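Osagie Bedside Jewelry Tray
Item no. 307
Sold by Skirkitz

Color: Tan
Ships from our Putbridge warehouse

Overview

The Osagie is a small open box for the things you take off at night and put back on in the morning. It has low sides, a raised back panel, and no lid. You can set it on a nightstand, a dresser, or the floor beside a low bed, and everything in it stays in sight.

We started selling it after customers kept asking for something between a ring dish and a full jewelry case. A ring dish holds two or three pieces before they start sliding off. A case has compartments, but many people told us they stopped opening theirs after the first month. The Osagie has one open space and a front edge low enough to reach over.

What fits

One everyday watch, a few bracelets, and a handful of pins or rings will fit without stacking. A watch with a soft band can hang over the front edge, which leaves more room inside. Necklaces will fit too, but fine chains tangle if they share the space with beaded pieces. If you own a lot of chains, look at the Rodden hanging rack instead.

Brooches should be closed before they go in. An open pin will scratch the bottom of the box, and it can catch on beaded cord.

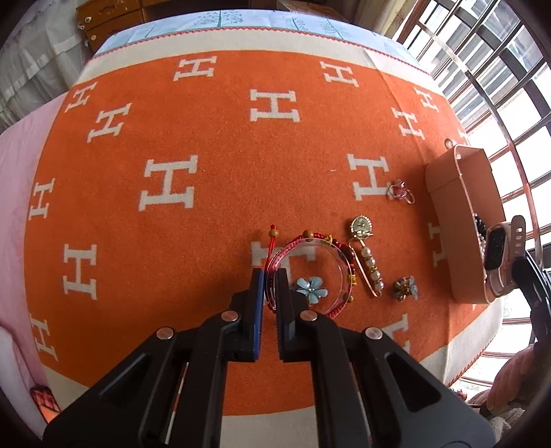

Tan box with a beaded piece and a smartwatch at the front edge. Bracelet, brooches, and ring on the rug are not included.

Sorting before you fill it

Tip everything out onto a rug or a folded towel first. Small rings and beads roll on a bare floor, and a solid color makes them easier to find. Put the pieces you wear every week into the box. The rest can go in a drawer.

Bracelets on cord should be laid flat in a circle. Folding them puts a bend in the cord that takes a while to come out. Pieces with stones or pearls go in last, on top.

Care

Wipe with a dry cloth. For makeup or lotion marks, use a cloth dampened with plain water and dry the box right away. Do not soak it. Do not use nail polish remover or anything with bleach in it.

Keep the box out of strong sun if you can. The tan finish will lighten over time on a windowsill, and the part under a watch band will stay darker than the rest.

Shipping and returns

Orders placed before noon leave Putbridge the same day. The box comes fully assembled in a plain carton with paper padding. Returns are accepted for 30 days from delivery, as long as the box is unmarked. Return shipping is paid by the customer unless the item arrived damaged.

Customer note

"I had my watch, my pins and my rings in three different places. Now they are in one. I would like a slightly deeper version for bangles."
Kelechi Tijani

A deeper version is planned for January. It will be listed as item no. 31 under the Rodden name and will come in the same tan color.

Questions about stock or bulk orders can be sent through the contact form. Please include the item number.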